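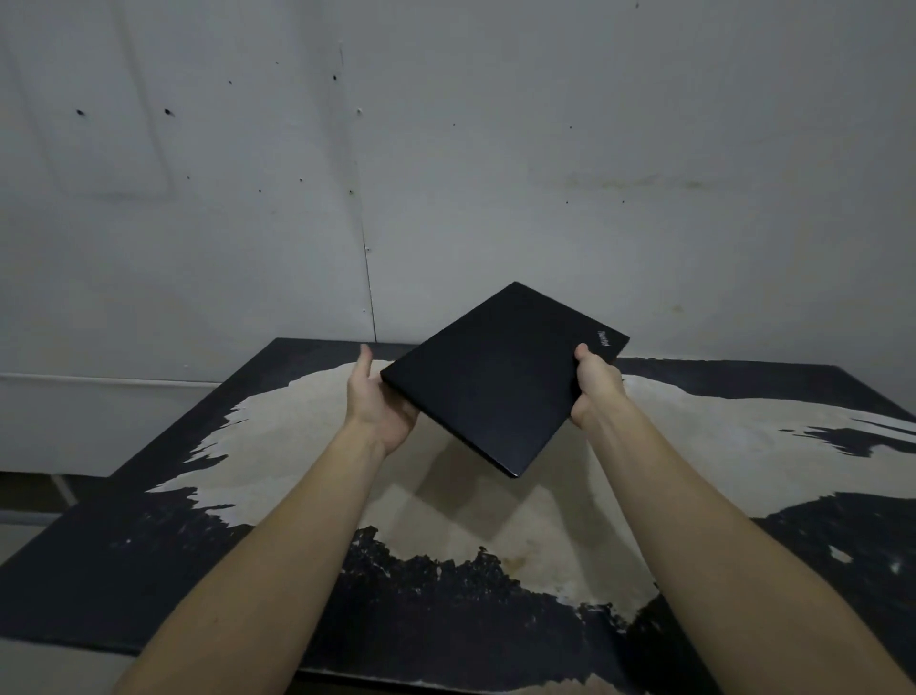 A closed ThinkPad held in two hands over a paint-splashed board. Picking up a laptop is still a hard job for a machine.

Plastovari takes in old office computers at a plant in Comolthorpe, and for two years it has been trying to get a robot to do the first step: lift a laptop off the bench, turn it over and set it down with the screws facing up.

A person on the line does this about 400 times a shift. The robot, a two-armed model from a small builder called Soomro, is slower. In a test in February it was given 1267 laptops and finished 691 without help. Most of the rest slipped, or were set down the wrong way up.

"The weight is the problem," says Nouhaila Tazi, the plant's engineer. "A big battery in the back and it tips. You feel that in your wrist and shift your hand. The robot finds out late."

Lids cause trouble too. Some hinges are loose, and a laptop picked up by the lid alone will swing open. Dark, plain cases are hard for the cameras to read.

The robot does better at sorting chargers into bins, and it now works nights doing that.

Nuanchan Mahawong has worked the line since it opened. She has watched the trials and isn't worried about her job. She would like the machine to take over the heavy models, the ones that make her hands sore by lunch.

Tazi plans another test with a new set of fingers. Her target is 3000 laptops, with a person called over for no more than one in ten.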